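Vanhove workshop building, June walk-through
Checked by: Thijs Geerts

1. Fire extinguishers. Tags current, they say. Two tags have no initials. Not a pass until someone signs.

2. Rear exit. Opens, with a shoulder against it. Fail. 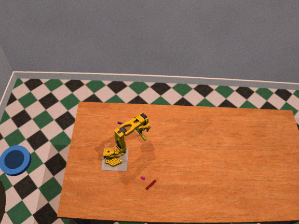
Tabletop, wood grain visible.

3. Emergency lights. Skumarico claims a 100 percent pass last time. I'd like to see the sheet.

4. First aid box. 29 items on the list, no eyewash among them. Who wrote this list?
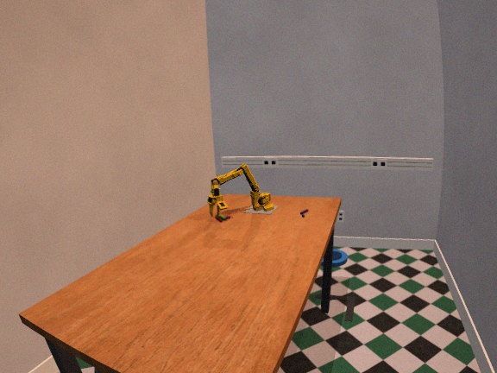
5. Stair rail. "Tightened," according to Siebe Vermeulen. It still moves under my hand. Open.

6. Smoke alarm, hallway. Sounded on test. Pass, though I want it tried again with the doors shut.

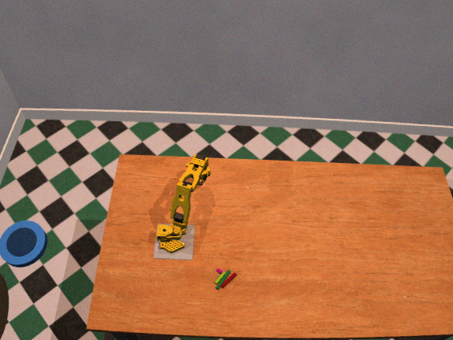 Table and checkered floor, gray wall behind.

7. Storage shelf. Label says 400 lb. No paperwork from Atetti to back that up. Hold.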